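Category: Openings > Museums, Archives & Odd Jobs
Last updated: October 2000

PART-TIME CATALOGER, SKELTLEY BUTTON AND FASTENER COLLECTION

The Skeltley Collection owns 2,698 cards of buttons, hooks, eyes, snaps and early zippers, left to the town by a dry goods family that threw nothing away. Of these, 823 have been cataloged. The rest are waiting for you, in drawers that stick.

The post is 20 hours a week, to be worked on any pattern you can talk Marion Swanson into. She runs the reading room and has held the cataloging together since January, when our last cataloger left for a job with windows.

You will sort, measure, describe and number each card, then type the record into our database, Bevia. Bevia was built for a seed library and still asks for the germination rate of every item. Leave that field blank. If you fill it in, the record goes to a screen from which it does not come back.

We would like someone who:

- can tell horn from casein, or wants to learn and has a decent nose (there is a hot needle test – Marion will show you)
- writes a plain sentence and can spell "escutcheon"
- can lift a full drawer, with help
- does not mind being asked at parties what they do

A degree is welcome but will not be mentioned again after the interview. Previous experience with textiles, coins, stamps or beetles all counts. People who collect buttons themselves may apply, but must sign the form about pockets.

Pay is $138 a day for a full day and half that for a half, with mileage from anywhere inside the county. There is also a fund of $2,000 for training and supplies, most of which has historically gone on acid-free tissue. Parking is free and on a slope.

To apply, send a letter of one page and a description, no longer than 100 words, of any button you are wearing or can borrow. Please do not send the button. We still have several from the last round – good ones, too – and no idea whose they are.

Letters go to Benedek Farkas, Collections Office, Grendora Building, Skeltley. He reads them all himself and answers slowly.

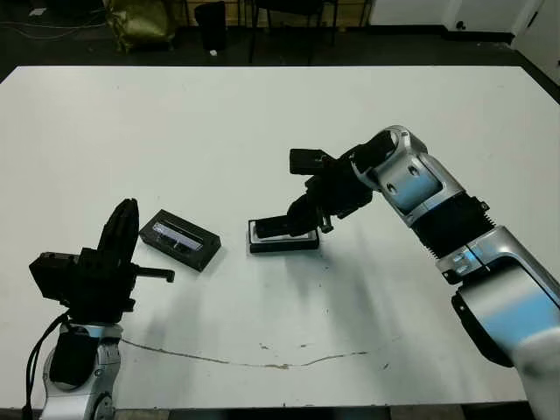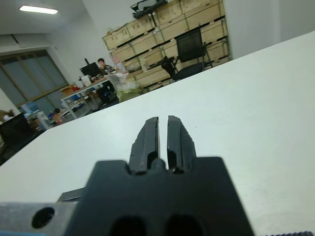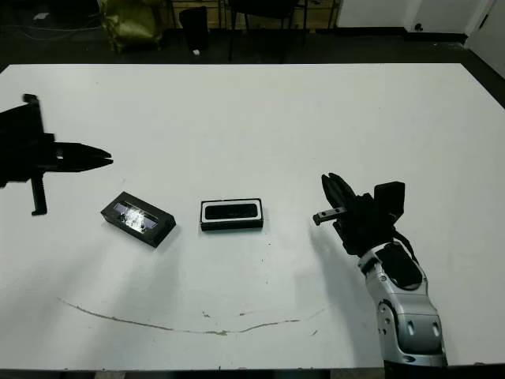

The white tabletop, three views.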